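## 4. Montaje y entorno de trabajo

El sistema se construyó en el taller compartido de Mokcombe, en un banco que durante el día usan otros socios. Esa circunstancia condicionó casi todas las decisiones de montaje: el brazo debía poder retirarse sin perder la calibración y la superficie tenía que quedar libre en pocos minutos. La base va atornillada a una placa de acero con dos pasadores de centrado, solución propuesta por Angharad Lloyd tras descartar las mordazas, que cedían al frenar el brazo con carga.

### 4.1. Pinza y cámara de muñeca

La pinza es de dos dedos paralelos, de color gris oscuro, con una almohadilla texturada en la cara interior. El primer juego de dedos, impreso en julio, era más estrecho y marcaba los bordes finos; el actual reparte mejor el esfuerzo. La cámara se fija a la muñeca con un soporte propio, orientada de modo que los extremos de los dedos queden siempre en la parte inferior de la imagen. Esta disposición obliga a trabajar con una perspectiva muy inclinada, en la que los platos circulares se proyectan como óvalos alargados. El ajuste del contorno se hace, por tanto, con una elipse, y la corrección se aplica después a partir de la altura conocida de la muñeca.

### 4.2. Objetos y superficie

Para las pruebas de vajilla se buscaron piezas que dificultaran la segmentación: estampados de alto contraste, bordes delgados y acabados brillantes. El plato de rayas de la figura 3 resultó el más problemático del conjunto, pues el detector tomaba las franjas amarillas por objetos separados y el tono claro de las restantes se confundía con el blanco de la mesa.

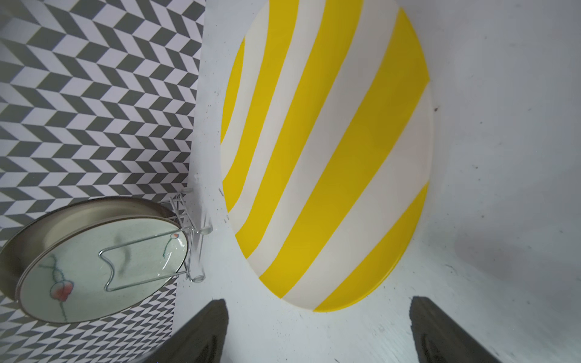 **Figura 3.** Plato de rayas amarillas y blanco crema visto desde la cámara de muñeca. A la izquierda, bandeja metálica redonda en un soporte de alambre, ante el fondo de espiga gris y blanco.

El fondo de espiga se mantuvo en toda la serie. Una versión preliminar del detector, probada por Efa Wogan sobre fondo liso, daba contornos limpios que no se conservaban al introducir un patrón repetido. Las motas y roces de la mesa tampoco se eliminaron por software; se fijó un área mínima de contorno y los fragmentos menores se descartan antes del ajuste.

### 4.3. Registro de datos

Se guardaron 1.778 imágenes de muñeca, de las cuales 384 se anotaron a mano. La anotación corrió a cargo de Chunhua Ding y Trefor Kneath, con un criterio único para los bordes: se sigue el límite exterior de la pieza aunque el estampado sugiera otro. En los objetos inclinados sobre un soporte se anotan por separado la pieza y el alambre. Donde el alambre cruza por delante, la máscara de la pieza se interrumpe y no se rellena.

La posición de la cámara se volvió a calibrar después de cada retirada del brazo. El procedimiento ocupa casi cinco minutos y utiliza la misma placa de referencia que el montaje anterior, descrito en la sección 3.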